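Sobre a Turus

A Turus prepara ambientes de simulação para equipas que ensinam braços robóticos a fazer tarefas domésticas. Começámos em Clisville com 2 pessoas e um único catálogo de bancadas. Hoje o nosso produto principal chama-se Nurncombe e inclui 30 cozinhas virtuais prontas a usar, com 440 objetos de uso corrente.

Cada licença traz as cozinhas, o modelo do braço e um conjunto de tarefas de limpeza e arrumação. O cliente pode trocar os materiais das superfícies, mudar a posição dos objetos e colocar as suas próprias câmaras.

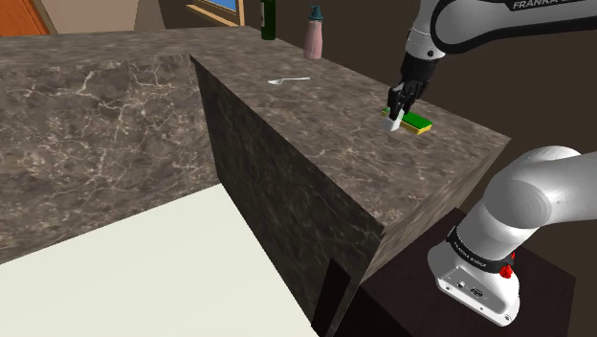
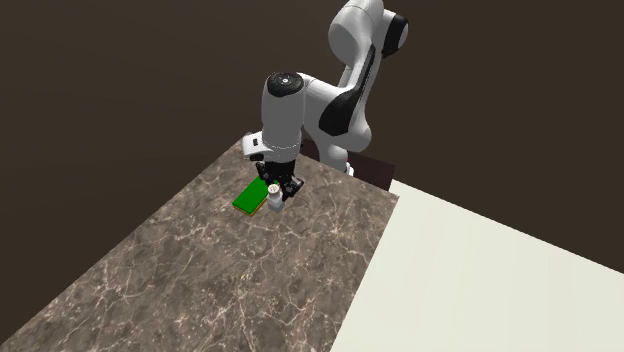 Tarefas de bancada no Nurncombe: braço robótico sobre tampo com padrão de mármore, em dois renders.

Também fazemos cozinhas por encomenda, a partir de plantas ou medidas enviadas pelo cliente. O prazo normal de entrega é de 10 dias úteis. Este serviço tem o nome de Cheema e é faturado à parte.

O suporte é dado em português e em inglês, por correio eletrónico. As atualizações do catálogo saem em outubro e estão incluídas na licença anual.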